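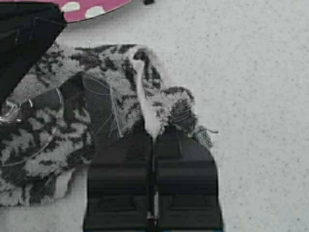
Ragnheiður Laxdal took office in January as President of the Lilstead College Alumni Association, after four years as its Secretary. She met with the newsletter shortly before her second Board meeting to discuss the mentoring program, the regional chapters and the changes to membership approved by the last general meeting.

Dr. Laxdal graduated from the College's School of Education and spent most of her career in school administration in Rotport. She joined the Association at the invitation of a former classmate and first served on the scholarship panel.

"I had paid my dues for years and read the newsletter, and that was the extent of it," she said. "The scholarship panel changed that. We read 111 applications that spring, and I came away with a much better idea of who our students are now."

The mentoring program will be the first matter before the new Board. It currently pairs final-year students with graduates working in the same field, and 11 departments take part. Dr. Laxdal would like it to open to second-year students as well.

"By the final year, many students have already made their main decisions," she said. "A conversation two years earlier could be of more use to them. It does not have to be a formal arrangement. Some of our best pairs meet twice a year over lunch."

On the regional chapters, the President confirmed that the Wunier chapter will resume its annual dinner, with Vice President Finlay Yule attending on behalf of the Board. The Wuisan chapter has asked to be merged with its neighbor, and a proposal will be sent to members of both chapters for comment.

"I do not want to see a chapter closed by letter," Dr. Laxdal said. "Mr. Yule will visit Wuisan on a Saturday, when most members can come, and he will report back before anything is put to a vote."

Under the revised bylaws, graduates receive free membership for their first 2 years. Life members are not affected. Asked whether the loss of dues was a concern, Dr. Laxdal said that the Board had considered the question at length.

"It will cost us something at first - I said so at the meeting. But we were losing touch with people in the very year they left, and their addresses are hard to recover afterward."

Members who wish to serve as mentors may write to the Association office. Chapter officers are asked to send in their updated contact lists before the next Board meeting.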